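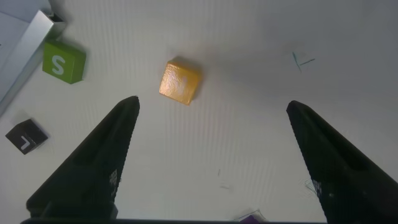 Ticket 202, opened by Ottó Hegyi, Prondale office, second floor. Subject line: "Booking calendar moves my meetings by itself." Priority was set to Critical by the reporter and to Normal by me a minute later. The complaint is that any room booking made in Skendora before lunch shows up correctly, and any booking made after lunch lands two hours early. For anyone who hasn't had the pleasure, Skendora draws each booking as a solid block on a white grid, and a one-hour meeting in the default color comes out much like the yellow-orange cube in the picture, sitting on its white surface. Ottó's blocks are the right size and the right color. They are in the wrong place.

Status: Open
Assigned to: Elango Poduval
Affected: room bookings, one floor, possibly the dignity of the sales team

9:10 am
Called Ottó. Asked him to make a test booking while I watched over screen share. He booked the small meeting room for 3 pm. It appeared at 3 pm. He said it only goes wrong after lunch. I said I would call back after lunch.

1:25 pm
Called back. He booked the same room for 3 pm. It appeared at 1 pm, under a meeting that was already happening. Skendora is supposed to refuse double bookings. It accepted this one and sent a cheerful confirmation to both parties. Screenshot of the confirmation attached to the internal copy.

1:40 pm
Checked the time zone in Ottó's profile. Correct. Checked the time zone on his laptop. Correct. Checked the clock on the wall behind him, which was 4 minutes fast, but that is a facilities ticket.

2:05 pm
Had him log out, clear the cache and log back in. Bookings fine. Closed the call feeling pretty good about myself.

2:20 pm
Ottó wrote back. Bookings not fine. Reopened.

2:50 pm
Pulled the audit log for his account. Every bad booking was written by the sync connector and every good one by the web page. So the booking goes in correctly, and then the connector comes along and corrects it. Asked Ottó if he had anything else hooked up to his calendar. He said no.

3:15 pm
Asked again, using the word "phone." He said yes, the Fomus app, but he only opens it at lunch to check his afternoon. Fomus syncs when it is opened and keeps syncing until the phone is locked away for the night. That explains lunch.

3:30 pm
Fomus has its own time zone setting, separate from the phone's. Ottó's is set to a city he visited in January. He liked the hotel. He does not remember changing the setting and I believe him, as the app offers to change it for you on arrival and does not offer to change it back.

Set it to local time. Asked him to force a sync. The 1 pm booking stayed at 1 pm. Deleted it by hand and rebooked it for 3 pm on the web page. Forced another sync. It stayed at 3 pm.

3:45 pm
Ran a report on the whole floor for bookings last written by the connector with a two-hour offset. It came back with 92, going back to the end of that trip. All of them Ottó's. Most are in the past, and I have decided the past can look after itself. The future ones have been moved to where he meant them to be, after he read the list and confirmed each one, with commentary.

4:10 pm
The double booking problem is separate and worse. Skendora checks for conflicts on the web page but takes whatever the connector hands it. Raised with Sipos, who maintain the connector for us. Their first reply asked whether we had tried clearing the cache.

Next morning, 9:30 am
Sipos confirmed that the connector skips the conflict check. They describe this as "by design for performance." I asked what performance meant in this case – two groups of people did stand in a doorway holding laptops, so there was certainly an audience. They are looking into a setting.

Workaround until then: make room bookings on the Skendora web page. Use the phone app for reading only. If a block is somewhere you didn't put it, check the time zone inside the app before opening a ticket, and please pick something below Critical.

2:15 pm
Ottó tested after lunch with the app open. Three bookings, all where they belong. He has asked whether the default color can be changed. Told him to open a new ticket.

Status: Resolved (time zone). Conflict check left open with Sipos.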